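Erkora Tabletop Picking Cell, reviewed after one season on the packing line

Filed under: Equipment, Light Automation
Monday, December 19, 2022

Kanwood packs gift hampers. The Erkora cell was installed there in September, on the short line that handles mixed produce, and this review covers its use from then until the start of the holiday peak. I ran the trial with Filipa Cunha, who supervises the line. Kanwood paid the list price and Erkora had no say in the text.

The product is a single arm with a gripper, a controller, a sensor module and a license for the Kvaran teaching software. It is sold to small packing rooms that change their assortment often and can't justify a fixed machine. The arm picks single items and places them in a basket or on a plate, and it can run the same job in reverse, which matters more than the brochure suggests. Hampers come back from the display floor and have to be unpacked before the liners are changed.

Setup

Mounting and wiring took one shift. Calibration took a second, mostly because the printed manual describes an older bracket. The corrected pages are available from support on request and should be in the box. Once the bracket was right, calibration passed on the first attempt and has held since, with one recheck after the table was moved.

Cable routing is the weakest part of the hardware. The arm ships with clips for the upper housing and nothing for the run below it, so the slack ends up in the work area unless the buyer adds a guide. Vibeke Toft in maintenance made one from stock conduit clamps and it was removed again when it limited wrist rotation. Erkora should supply a proper part.

Teaching

An operator teaches a pick by moving the arm through it and correcting the grip width on a tablet. Kvaran asks for 15 demonstrations per item. We found that round produce was usable at that number and long produce was not. Eggplant and radish needed 20 before the arm stopped taking them too close to the stem end. Teaching is done with artificial fruit and vegetables on a gridded cloth, so that stock isn't bruised and the start positions can be repeated. 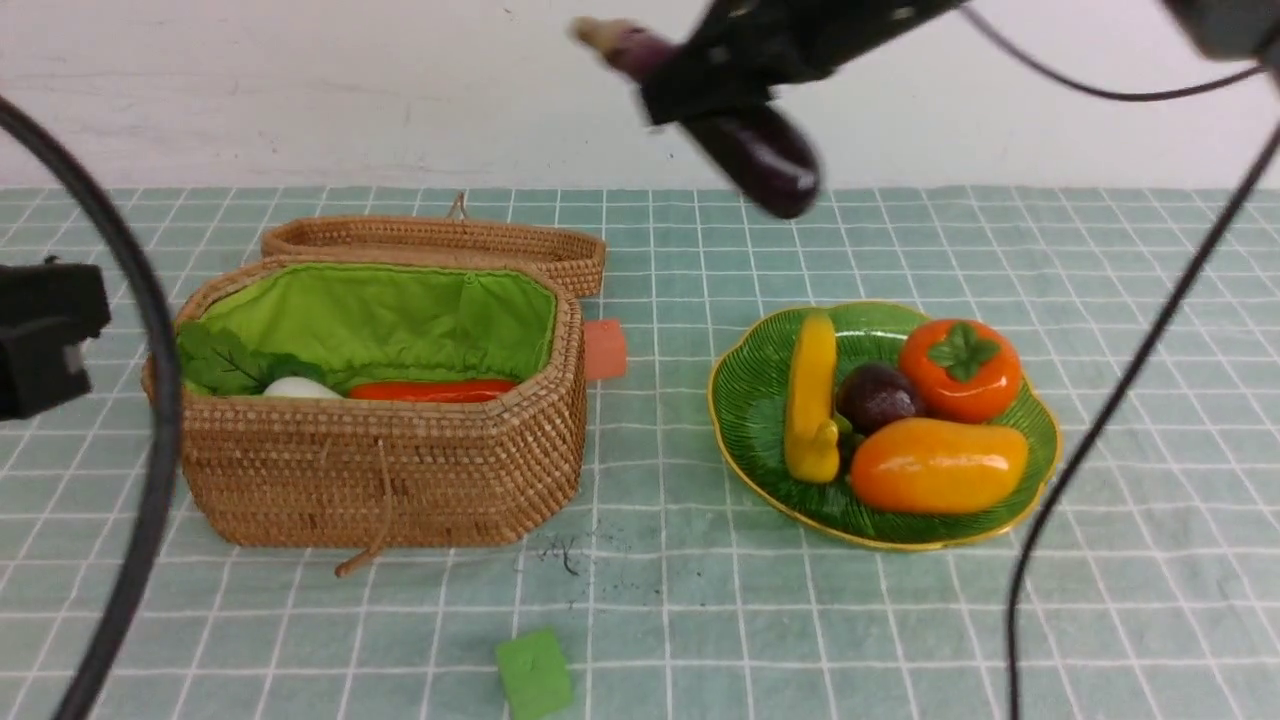 Eggplant in the gripper, with the lined basket open on the left. 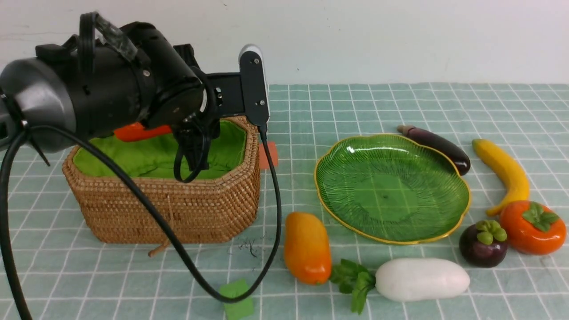

The software stores each item separately and combines them into a packing order. Changing the order takes a minute. Changing the basket takes longer, as the rim height has to be taught again, and a hinged lid has to be entered as an obstacle by hand. There is an automatic obstacle mode. It treated the fabric liner as solid twice in our trial, and Filipa turned it off.

Performance

We logged 178 supervised packing runs across the trial. Of these, 81 finished without a person touching the table. The rest needed at least one intervention, most often a regrip or an item nudged back into reach. That is a low figure for a product sold as unattended, and an acceptable one for a product used with an operator next to it. Buyers should plan for the second case.

Speed is steady and slow. A practiced packer is faster than the arm on every item we stock. The arm keeps the same pace at the end of a shift, though, and it doesn't mind the reverse job, which people on the line dislike.

Grip force is well controlled. Smooth, heavy items are held securely at the default setting. Small items with leafy caps are harder, and the force has to be reduced in two places in the menu for the change to take effect. The second of these is under Maintenance, where I would not have looked without a call to support.

What it changed for the staff

The line had four packers per shift before the cell and has four now. The work is divided differently. One person tends the arm, handles the regrips and teaches new items, and the other three pack the hampers that need ribbon, glass or anything fragile. Tending was first given to whoever was free, and this went badly. Corrections made by one person were undone by the next, and the item files drifted. Since October it has been a rostered post shared by two people, Tsutomu Shibata and Nanna Hafstein, with a written log.

Both of them report less wrist strain and more standing still. Nanna asked for a stool of the right height and an hourly rotation, and got both. Tsutomu's complaint is about pay: teaching is skilled work and was graded as packing until the middle of November. The grade has been changed. Any firm installing one of these should settle that question before delivery, along with who is allowed to edit the item files.

The packers who don't tend the arm notice it mainly through pacing. Finished baskets arrive at fixed intervals, and the old habit of building up a surplus before a break no longer works. Filipa moved the breaks to match the battery change on the label printer - an odd arrangement, but it has been stable.

Compared with the Hidard

Kanwood had a Hidard unit on loan last year. It was quicker and its manual was better. It also needed fixed trays and a visit from a technician for every new item, and so it spent most of the loan idle. The Erkora is the slower machine and was in use on every working day of the trial.

Support

Mogens Norðdahl was our contact at the distributor. He answered on the same day and sent the corrected manual pages without argument. Spare finger pads took two weeks.

Rating: three out of five. Suitable for a line with frequent changes and a trained operator beside it. A second review will follow when the replacement obstacle mode is released.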